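Stockroom and Counter Assistant (part-time)
Morikawa, Kundcombe

Morikawa is a coffee and tea counter on the ground floor of the Modport building in Kundcombe. We are looking for one person to look after the dry stock and keep the back counter in order, with some serving at busy times.

Hours
Four mornings a week, 6 am start, finishing at 11. Tuesday is delivery day and has to be one of the four. Extra shifts are usually available in December.

What the job involves
Checking deliveries against the order sheet and putting them away, oldest stock to the front.
Refilling the canisters and small jars, and replacing lid labels when the contents change.
Wiping down the steel counter and cupboard doors at the end of the shift.
Writing down the fridge reading at the start and end of each shift.
Serving at the till when there is a queue. On a normal weekday we serve over 145 customers before lunch.

Opened coffee
Bags in use are folded down at the top and closed with a long clip across the whole width. They stand on the counter by the canisters, label facing out. Please do not tip the end of one bag into another, even if it is the same blend.

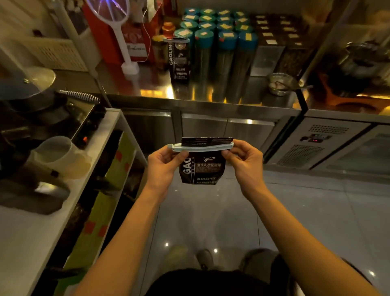 What we ask for
You should be able to lift a full delivery box and be on your feet for five hours. Café or shop experience is useful but we will train you. Some of our labels are in Chinese. You do not need to read it, as there is a printed list in English in the stockroom. A food hygiene certificate can be taken after you start and we pay for it.

How to apply
Send a short letter and your phone number to Natsumi Hosoda, Morikawa, Unit 297, Modport, Kundcombe, or hand it in at the counter. Interviews are followed by a paid two-hour trial shift.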